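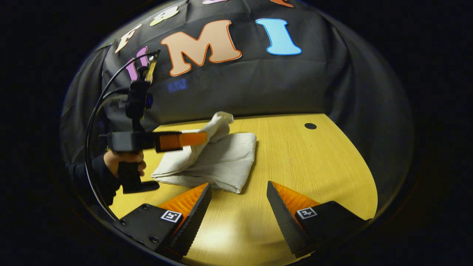
## 5. Dressing the table and folding the towels

Read this section after the table is assembled and standing where it will be used. It covers the backdrop, the cut-out letters, and the folding and stacking of the grey Torine towels. Cleaning and long-term storage are covered at the end.

Revised May 15, 2022. Replaces the April sheet, which had the folding steps in the wrong order.

### 5.1 Before you start

You will need:

- the Stenatard table, assembled, with the leg locks closed
- the black fabric backdrop and its crossbar
- the bag of coloured letters
- the towels, washed and fully dry
- a dry lint-free cloth
- a lint roller
- a clothes steamer (optional)

Wipe the tabletop with the dry cloth before anything goes on it. Crumbs and grit will stick to the underside of a towel and end up inside the fold, and you won't find them until somebody shakes it out.

**Caution:** Do not use spray polish on the tabletop on the day of use. The finish takes several hours to stop transferring to fabric, and on light grey towelling the mark shows as a yellow smear. If the top has been polished recently, press a white tissue flat against it for a minute and check for colour.

Wash your hands. Take off rings and bracelets that could catch a loop.

### 5.2 Hanging the backdrop

The backdrop goes at the far side of the table from where you stand to fold. It is easier to hang before the towels come out.

1. Lay the fabric over the table with the hemmed channel toward you. One side has a slight sheen. That is the back.
2. Feed the crossbar through the channel from the left. Keep the fabric gathered on the bar and pull it along a bit at a time.
3. Raise the uprights to waist height only and hook the crossbar onto them.
4. With one person on each side, raise the uprights evenly and tighten the collars.
5. Spread the fabric out along the bar and let it hang. The bottom edge should fall behind the table and must not rest on top of it.
6. Go over the front with the lint roller, working from the top down.

**Caution:** Do not raise one upright all the way and then the other. The crossbar will slide out of the lower hook and come down across the table.

**Note:** If the fabric has been packed for a while it will have fold lines. Most will drop out overnight. If there isn't time, steam it from behind. Don't iron it, even on the lowest setting – the weave goes shiny and stays that way.

### 5.3 Placing the letters

The letters are large, and they are meant to be read from well back. They go on after the backdrop is hanging and has settled.

1. Sort the letters on the floor in the order they will be used. Check the spelling now.
2. Find the centre of the backdrop by folding a length of string the width of the bar in half. Mark the point with a pin at the top hem.
3. Start with the middle letter of the line and work outward to each side.
4. Press each letter from its centre to its edges with a flat hand. Hold it for a few seconds.
5. Step back to the far side of the room and check the line before pressing the last ones down hard.

Gaps should look even, even if they don't measure even. An A beside a V or a T wants to sit closer than an H beside an N. Two strong colours of the same kind side by side tend to run together from a distance, so swap one if you have a spare.

**Note:** If a letter peels at a corner, don't add household tape on top. Lift the letter, replace the fixing tab behind it and press again. Spare tabs are part number 2743.

**Caution:** Remove letters by sliding a finger behind them and easing the tab away. Pulling from one corner will stretch the fabric and leave a bump that can be seen once the lights are on.

### 5.4 Folding a towel

Work at the near edge of the table with a clear space in front of you. These steps give a flat rectangle with all the hems hidden and one smooth folded edge facing front.

1. Lay the towel flat with the care label facing up and the long sides running left to right.
2. Smooth it from the centre toward each corner using the side of your hand. Pull the corners gently if one has curled. Don't stretch the hem.
3. Take the two left corners and bring them over to the right corners. Line up the hems first, then let the rest of the cloth settle.
4. Run your forearm across the top, from the fold toward the hems, to push the air out.
5. Bring the far edge toward you by one third.
6. Lift the near edge and bring it away from you, over the top, so that it meets the far fold. The hem should finish just inside the fold, by 5 mm or so.
7. Turn the whole towel over so that the hem is underneath.
8. Square the corners with your fingertips and press once with a flat palm.

The finished width should be 49 cm for a bath sheet. Hand towels come out narrower and can be folded the same way, leaving out step 4 if you are in a hurry.

**Note:** A soft crease is correct. These towels are not supposed to have a sharp edge, and pressing harder only flattens the pile along the front where people look first.

#### If a corner won't lie down

This happens most with new towels, which still have some stiffness in the hem, and with towels that came out of the dryer in a twist.

1. Put one hand flat on the part of the stack that is already neat, and keep it there.
2. With the other hand, pinch the corner close to the hem and lift it clear of the layers below.
3. Let the cloth hang for a moment so the twist can come out. If it doesn't, roll the hem between finger and thumb until it turns.
4. Lower the corner from the outside in, so that the last part to touch down is nearest the hand holding the stack.
5. Smooth once toward the corner. Don't go back and forth.

If the ridge comes back, one of the inner layers is bunched and no amount of patting will fix it. Open the towel to the end of step 3 in the main list and fold again from there.

**Caution:** Don't drag a lifted corner across the stack. The loops catch on each other and the top layer will pull out of square.

#### Folding with two people

Bath sheets go faster with a second person, and the result is usually straighter. Stand on opposite sides of the table. One person holds the folded edge still while the other brings the loose edge over. Agree who is moving and who is holding before you begin, and swap sides now and then. When both pull at once, the fold drifts toward the stronger arm and the hems no longer meet.

### 5.5 Stacking

1. Place the first towel with its smooth folded edge parallel to the front of the table.
2. Set each further towel down from above. Don't slide it into place.
3. Check the front edge with your eye at table height every so often and nudge any towel that sticks out.
4. Stop when the stack begins to lean. A lean can't be corrected from the top. Take the towels off down to the crooked one and start from there.

Keep the stacks far enough apart to get a hand between them. Leave bare tabletop along the front as well, so that a towel can be opened and looked at without knocking the rest.

Don't stack towels from different dye lots together. Grey is the worst colour for this. Two lots that match under the shop lights can look quite different beside a window, one of them bluish and the other closer to beige. The lot is printed on the back of the care label.

### 5.6 Lighting

The tabletop has a satin finish and will throw back a bright spot if a lamp is directly overhead. Move the lamp back or aim it at the backdrop, and check from where people will be standing. Tilting the shade a little is often enough.

Warm bulbs make the towels look creamier than they are. If the colour matters to you, use the neutral bulbs supplied with the Geltach lamp kit and turn off any other lights near the table.

**Caution:** Keep lamps well clear of the backdrop. Do not clip a lamp to the crossbar.

### 5.7 Common problems

| Problem | Likely cause | What to do |
|---|---|---|
| Hem shows at the front | Towel not turned over at the end | Repeat steps 7 and 8 |
| Stack is higher on one side | Hems all lying on the same side | Turn every second towel end for end |
| Fold is wider at one end | Corners not matched in step 3 | Open and refold |
| Pulled loop | Ring, watch strap or fingernail | Snip level with the pile. Never pull |
| Yellowish mark on underside | Polish on the tabletop | Wash the towel, wipe the table, wait until dry |
| Letter has dropped | Tab reused too often | Fit a new tab |
| Backdrop sags in the middle | Collar slipping on one upright | Lower both, tighten, raise again |

### 5.8 Packing away

1. Take the towels off first and put them in the lidded tub, folded edges down.
2. Remove the letters and lay them flat between sheets of paper. Do not stack them face to face.
3. Lower the uprights evenly, slide the backdrop off the bar and roll it around the cardboard tube with the front side in.
4. Wipe the table and fold the legs as described in Section 2.

Towels that have been handled all day should be washed before they are put on a table again. Wash warm with similar colours, go easy on the detergent, and leave out fabric softener. Shake each one hard before it goes in the dryer.

Replacement letters and fixing tabs can be ordered from Pillai by part number. Questions about the folding steps go to Endang Setiawan, and anything to do with the table or uprights goes to Haziq Pangaribuan. Please have the lot number ready if you are asking about a towel.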